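Domestic Interiors, Level 2
Unit 4: Washroom surfaces and fittings
Handout to accompany the practical session

Read this before the practical on 10th October. Bring it with you, along with the record sheet from Unit 3. You will need the sheet to finish the exercise at the end.

1. What the unit covers

The unit deals with the washroom as a place that has to be cleaned, kept in order and checked. We look at the counter, the basin, the tap and the small things that collect next to them. Floors and walls were covered in March and are not repeated, except where splashing from the basin reaches them.

2. Dark counters

A dark counter shows limescale, soap film and dust sooner than a pale one. The marks are the same, but the contrast is greater. Students often clean a black surface twice and still leave streaks, usually from too much product on the cloth.

The working order is:
Move everything off the counter to a tray.
Take up loose hair and dust with a dry cloth.
Wipe from the back edge to the front with a damp cloth, well wrung out.
Dry straight away with a second cloth, in one direction.
Look along the surface from a low angle, towards the light.

Do not use powder or a scouring pad on a polished dark surface. Fine scratches look grey and can't be wiped away. If you don't know what the counter is made of, treat it as the softest thing it could be and use plain water first.

3. Basins

White basins are easy to judge for stains and hard to judge for film. Run a clean finger round the inside below the rim. If it drags, there is soap left on the surface.

Where a basin meets a counter there is a joint, and the joint is where dirt gathers. Use a soft brush here, held nearly flat — a stiff one will lift old sealant. Note any gap or dark spotting on the record sheet but do not pick at it.

4. Taps and small fittings

Black taps have a coating that acid descalers can damage. Use a mild washing-up solution, rinse, and dry with a cloth kept for the purpose. Clean under the spout as well as on top of it. The base of the tap is often missed, as is any small metal fitting standing on the counter.
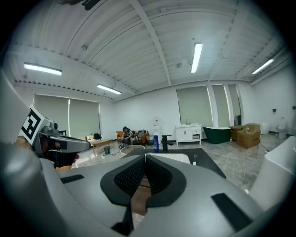 Course notes by the Unit 4 teaching team, Olberg Household Studies

5. Bottles on the counter

A single blue bottle beside a black faucet is a common enough arrangement, and it raises three points for the record sheet. Is the label facing forward and readable? Is there a ring under the base? Does the bottle belong on the counter at all, or in the cupboard?

Cleaning products should not be left out next to hand soap. Our store room keeps the Clostel refills in 700 ml bottles on the lower shelf and the Kimer cloths above them. Return both after use.

6. Exercise

Work in pairs in Room 131. One person cleans, the other fills in the sheet, then change over at the next counter. Record the following:
Colour and finish of the counter
Colour of the basin and how it joins the counter
Finish of the tap and the product used on it
Items moved, and where each one was put back
Anything that needs repair

Keep the notes short. Write what you found before you write what you did.

Reading: Koskela course reader, page 37, on coated metals. The table of cleaning products on the same page will be used again in Unit 5.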